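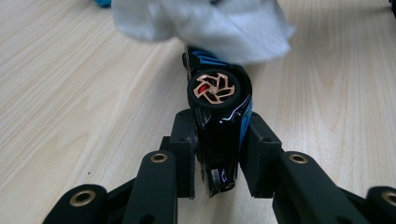
Put the Wet Wipes Down

I own too many toy cars, and I've been cleaning them for longer than I've been cleaning my kitchen with any regularity. So I have opinions about wiping. The main one is that the wet wipe has been sold to us as the answer to a question most shelves never asked, and that a plain dry tissue, the kind you pull out of a box when you sneeze, does most of the job on a toy car for next to no money.

Take a shiny black car with blue on it, which is about as unforgiving as toys get. Black plastic shows everything. Every lamp in the room ends up as a little white streak along the side, and so does every fingerprint. A white tissue against that bodywork looks almost too flimsy to bother with. But look at what usually needs removing. It's dust and skin grease, and on most cars that live on a shelf it's far more dust than grease. Dust comes off dry. Get it wet and it turns into a thin gray paste that slides into the nearest groove and stays there until you go after it with a toothpick.

I came to this view the slow way. For years I bought wipes because everyone with a display case seemed to, and because the pack says gentle on it somewhere. The folks at Gazi, the toy and hobby shop in Posden where I've spent more than I'd like to add up, keep a stack by the register. They sell them in packs of 48. I would get through a pack in a month, feel very thorough, and then one afternoon with the sun coming in low I'd see that half my black cars had a haze on them.

That haze is my first complaint. A wipe has to be damp with something, and whatever the something is, it has to go somewhere. On a kitchen counter you don't notice. On a glossy hood the size of your thumb you notice a lot. People tell me I'm buying the wrong wipes. Maybe so. I've tried the ones for babies, the ones for glasses, the ones for screens and the ones that claim to be nothing but water, and I've ended up buffing the car with a dry tissue every time to get rid of the marks the wipe left. At some point it occurred to me to skip to the tissue.

The wheels are where it all goes wrong

If you want to know whether a cleaning method is any good, ignore the roof. Anybody can clean a roof. Look at the wheels, and especially at the fancy ones, with copper-colored spokes that curl around like a pinwheel and a speck of red showing behind them where the brake would be. They're the best thing on the car. They're also a trap. There are more edges in a wheel like that than in the rest of the body put together, and each one is waiting to shave a few fibers off whatever you rub across it.

A wet wipe is too thick to get between the spokes. It rides over the top, polishes the high spots, and squeezes a bit of liquid down into the low ones. Then you have bright spokes over a dull background, and if you liked the contrast of warm metal color on black you've just lost some of it. I had a Plunetti coupe with swirl rims that I wiped faithfully for a year. The faces of the spokes looked great. Behind them was a ring of sludge that I had made myself.

A tissue isn't perfect here, and I won't pretend it is. Crumple it and it catches. Drag it over a sharp spoke and you'll be picking white fluff out of the hub with tweezers. What it can do is twist. Tear off a corner, roll it between your fingers until it makes a point, and you can poke it behind a spoke, turn it, and pull it out gray. Throw that point away and roll another. It's dull work. One car takes me about as long as a cup of coffee takes to go cold, and I wouldn't recommend it to anyone who has somewhere to be.

I'd also say hold the car still. Stand it on end if that's what gives you a straight run down the side. Most of the scratches I've put into paint came from the car skating around on the table while I pushed at it, and the cloth or tissue got the blame. You want one steady grip on the body and a light touch with the tissue. If you find you're pressing hard, you're trying to remove something that isn't dust, and it's time to stop and find out what it is.

What the wipe people say back

I wrote a shorter version of this for the Funcombe message board last May and was told off at some length. The wipes thread over there has 2571 posts in it, which tells you something about how people spend their evenings, mine included. I read a good chunk of them. The case for wipes comes down to a few points, and a couple of them deserve an answer.

The strongest one is about play. A car that gets handled by a child is a different animal from a car on a shelf. It has jam on it. It's been in a sandbox and quite possibly in a mouth. Dry tissue does nothing to jam except spread it and stick to it. Fine. I agree completely. For a toy that gets played with, use the wipe, use three, and don't worry about haze, because no four-year-old has ever complained about haze. My quarrel is with grown adults wiping down cars that have gone nowhere since the last time they were wiped.

The second is that dry wiping scratches. This one gets repeated as though it were settled. I'm not convinced. Grit scratches, wet or dry. If there is sand on a car, blow it off or brush it off first with something soft, and then it doesn't matter much what you follow up with. If you leave the sand on and drag a wet wipe over it, you've made a very mild sandpaper with a nice smell. One poster said he'd done 1000 passes with a tissue on a spare door panel and found marks. I believe him. I don't plan to wipe any door that many times in my life, and I notice he didn't do the same number with a wipe.

The third is that wipes are convenient, and there I just give up, because they are. The lid flips, one comes out, you're off. I have a pack on my own table as often as not.
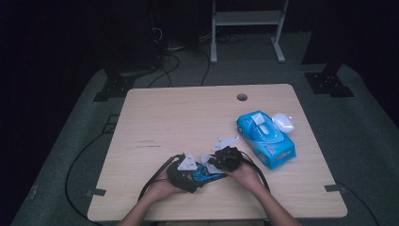 Wet wipes on a pale tabletop.

Convenience is exactly what makes me suspicious, though. A pack with a bright cartoon-style wrapper and a lid that snaps open invites you to use it on whatever is nearest. You begin with one car. Then there's a bit of wipe left that isn't dirty yet, so you do the next car, and then the table, and by the end you're carrying the dirt from the first thing to the fifth. Tissues don't tempt you that way. They fall apart, which I count as a point in their favor. A thing that falls apart gets thrown out on time.

And since I mentioned the table, I'll say that's where the wipe earns its keep. A beige laminate top with a few scuffs on it isn't going to be hurt by a damp wipe and will probably be better for one. Do it before you bring the cars over. A gritty table does more harm to a toy car than any tissue, especially if you lay the car on its side. I won't promise that a wipe will shift the scuffs. Gray streaks on laminate are sometimes dirt and sometimes damage, and you find out which by trying. Give the surface a minute to dry and then put the pack away, out of reach, before you start on anything glossy.

The money, such as it is

Nobody goes broke on wipes. I know that. But I did sit down once with my receipts from Gazi and found that I'd paid 50 dollars over the year for the privilege of putting streaks on my cars and then taking them off. For that I could have had another Plunetti, or two if I'd waited for the sale. The tissues I was already buying for my nose.

There's also the trash. A wipe is a tougher thing than a tissue, and a lot of them are partly plastic. I don't lose sleep over my share of it, and I'm wary of anyone who thinks a hobby as full of plastic as this one can take a high tone on the subject. Still, if the cheaper and flimsier thing does the job, I can't see the argument for the other.

What would change my mind? Somebody could show me two identical black cars, one done wet and one done dry every month for a couple of years, side by side under a bare bulb. I'd look at the flat panels first and then I'd look behind the spokes. I've asked for this on the board and been sent a lot of photos of roofs.

Until then my routine stays as it is. Wipe for the table. Soft brush for the loose stuff. Tissue, folded flat for the body and twisted for the wheels, and a fresh piece more often than seems necessary. Once in a while a car comes to me secondhand with something sticky on it, and for that I'll dampen a corner of the tissue under the tap, dab at the spot, and dry it right away. The blue stripes on my favorite one have come through all of this without a mark, and I've stopped squinting at it when the sun gets low.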